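18 de julio de 2025
Por el autor del blog

Llevo dos semanas leyendo catálogos de cintas transportadoras y empiezo a sospechar que los escribe todos la misma persona. Todas son «de alta resistencia», todas «reducen las paradas» y ninguna dice en comparación con qué.

En el taller tenemos un transportador corto, de 3 metros, que lleva cajas desde la mesa de cierre hasta el paletizado. La banda se desvía hacia la izquierda desde que la cambiamos. El comercial de Valtix vino, miró dos minutos y propuso su banda nueva con guía inferior: 1176 euros, montaje aparte. Le pregunté si había comprobado la alineación de los tambores. Me contestó que con la guía eso «deja de ser un problema». Pues a mí me parece que sigue siéndolo, solo que ahora lo paga el canto de la guía.

Pedí otra oferta a Grivisholm. Más barata, mejor presentada y con una gráfica preciosa de desgaste sin unidades en el eje vertical. Pregunté por las unidades y me mandaron la misma gráfica en PDF.
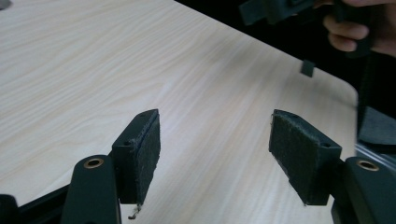
Luego está lo del recubrimiento. El modelo Dauda lleva una capa antiadherente que, según la ficha, dura 30 meses. ¿A qué velocidad? ¿Con qué carga? ¿Con polvo de cartón o en una sala limpia? No lo pone. Un proveedor que sabe esas cosas las escribe en la primera página, o eso creía yo.

De momento no he comprado nada. Aflojé el tensor, medí a ambos lados del tambor de retorno y había 2 milímetros de diferencia. Lo corregí, apreté y la banda va bastante más centrada – no perfecta, pero ya no roza el bastidor. No digo que esté resuelto. También iba bien la primera semana después del último cambio.

Me queda por mirar el empalme, que no me gusta nada, y contestar a los de Stilley, que ofrecen una banda de prueba «sin compromiso» y piden los datos fiscales antes de enviarla. En septiembre, si sigue desviándose, volveré a pedir precios.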